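The new Drinunari album was cut to quarter-inch tape in 30 takes, and the band's engineer still has the log. He joined the group for its second record, when it was touring as a five-piece, and has handled every session since. We spoke in the control room at Stostora, the studio the band has used since leaving Pumum Records.

"The machine runs at 15 inches per second," he said. "At 30 you lose some low end and you use twice the tape. The bass parts on this record sit low, so we stayed at 15."

Basic tracks were played live, with drums, bass and two guitars in one room. The organ was added in September. He used four microphones on the drum kit and set the guitar amps behind low baffles, which let some cymbal into the guitar channels.

"Bleed is fine if the phase is right," he said. "I moved the overheads until the snare stayed in the center, then I marked the floor and left them there. After that, if a take was bad, it was the playing." 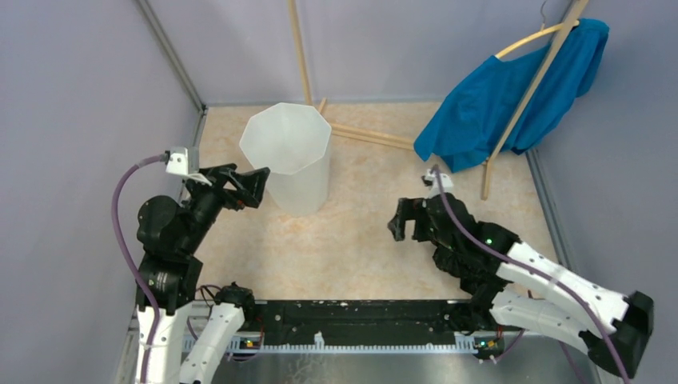
The longest track, "Aguirre," runs 827 seconds and was the hardest to finish. No single take held up from start to end. The released version joins two of them, with one razor edit on a cymbal hit in the middle section. The tempo on either side differs slightly – the second half is faster – and he chose not to correct it.

"You can fix that in software, but then the room sound changes under the drums. I tried it on a copy and the decay was wrong."

Mixing took 241 hours. He kept compression low on the main bus and left the level several decibels under the band's previous album. The vinyl and download versions come from the same mix, but the vinyl has its own master, with the bass summed to mono and the treble eased back on the inner tracks.

The live set is next. The band plans 31 shows, and he will record each one from the stage splits to a 32-channel rig. Whether any of it comes out is undecided.

"I'll listen for tuning first," he said. "The organ drifts when the hall is cold."

Related
Drinunari announce 31-date tour
Album review: Drinunari's longest record yet
Pumum Records to reissue early singles on vinyl
Studio notes: a day at Stostora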